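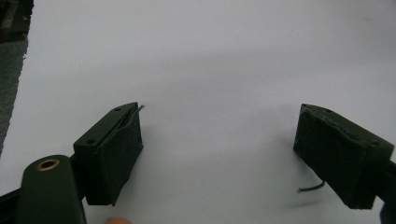 Courses > Home Baking Basics > Handouts > Week 5: Proofing and Shaping

Okay, so last week we got as far as a mixed dough, and I promised we'd talk about why mine always looks calmer than yours. Mostly it's rest. After mixing, I leave the dough covered for 30 minutes before I even think about kneading – the flour soaks up the water and the whole thing gets easier to handle.

The first rise is where people rush. In my kitchen in October it can take 50 minutes longer than it does in summer, so please don't trust the clock. Poke the dough with a floured finger. If the dent fills back slowly, go ahead and shape. If it springs right back, wait!

For shaping we'll use the Palacios fold (the one on your week 4 sheet). Pull an edge up, fold it to the middle, turn the bowl, and keep going until it feels tight. Then it goes seam side down for 40 minutes.

For next time, read the Andberg chapter on scoring and bring a sharp blade. If you baked the Loka rye, bring me a slice too – I want to see the crumb, even if it's gummy.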